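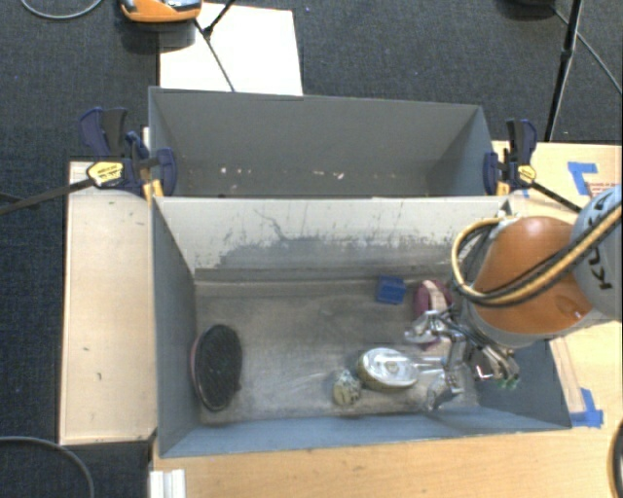
4.2 What changed at the packing bench

I spent 24 shifts at Tetton, mostly hanging around and getting in the way, and what surprised me was how little people talked about the arm itself! They talked about the bins. Savita Ahuja used to pick returns by hand; now she looks after two boxes and a KUKA arm (Figure 2), and she told me her back feels better but her day feels longer. "I wait for it," she said, "and then it waits for me."

Naveen Solanki saw it differently (he usually does the late shift, so fewer interruptions). He liked picking the odd mix of parts for each run and had started keeping his own notes on which shapes gave trouble, a job that isn't in anyone's contract yet.

Figure 2. Arm and gripper at work in the front box; rear box behind.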